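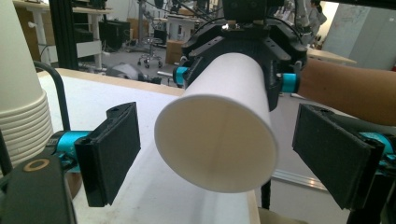 White paper cup on its side, looking straight in at the mouth. Seam down the inside wall, stack of the rest at left.

Cups, cups, cups
Gallery page, put up in a hurry Thursday night. Last updated: same night, fixed two links

Quick page for everyone who asked what we are using for the Trallwood cup wall. Answer: plain white paper cups. No print, no logo, no lids. I'll write up the whole build when it's over, for now it's pictures and whatever I can remember to type next to them.

The count so far is 1,358 cups in the room. The plan from Olszewski calls for fewer than that but we wanted spares and I'm glad, the bottom row gets kicked. Last year's wall at the Flarkon building used printed ones and from across the lobby it looked like noise. Plain white reads much better. Shadows do all the work.

Things to look at if you are buying cups for one of these:

The seam. Every paper cup has one, a faint line running top to bottom where the wall is glued. On a single cup who cares. On a wall with the mouths facing out, you get a little line in every circle, and if they all point different ways it looks messy. We turn them so the seam sits at the bottom. Takes forever. Worth it I think, ask me again next week.

The taper. Mouth is wider than the base so a row laid on its side wants to curve. Small curve over a few cups, big curve over a long row. First try had a nice smile in it, not on purpose. Now there's a thin strip of card under the narrow end and rows come out straight-ish.

The rim. Rolled edge is the strongest part, glue there and only there. Glue on the side wall shows.

Nesting. Keep them in tall stacks, upside down, until you need them. Take from the top, don't pull from the middle, the whole thing leans and then you have cups on the floor. New ones stick together, give a twist before you pull or you'll get two and not notice. Found 9 doubles in one finished section and had to leave them, they were glued in by then. If you spot them at the opening keep it to yourself.

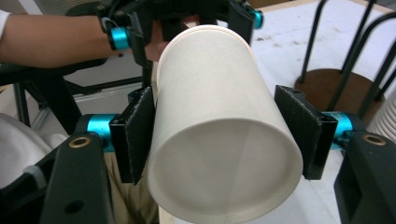
Bottom end up, mouth tipped this way. Soft gray across the wall of the cup, round-seat stool back on the right with more cups next to it.

I like the gray in this one. Same white cup as all the others but the light isn't even across it and you get that slow fade. That's pretty much what we're after for the wall, times a lot. Side light, low, nothing from straight ahead. Overhead light kills it completly.

Stools: wood seat, metal legs, right height to have a stack beside you and work without bending. If you come help, grab a stool before you grab cups. Floor is hard and the evenings are long.

Few more numbers becuase people ask. Each panel takes 261 cups. Panels get an overnight rest flat before anybody stands them up. Fast glue was tried, fast glue lets go, we're back on slow glue and 60 minutes minimum before a row gets touched. I know. Bring a book.

Crushed ones go in the bag by the door, not back in the stack. A dent at the rim won't push out clean no matter how careful you are, there is always a crease and it catches the light. Dents on the base end are fine, use those at the edges where the frame covers them.

Virkance is printing the labels and the small map for the lobby, proof is due any day. Wall goes up in July if the panels are done. Still need: card strips, another roll of tape, two desk lamps with bendy necks.

More pics when I get time to sort them. Panel 1 and the test row with the smile in it are next

Back to gallery list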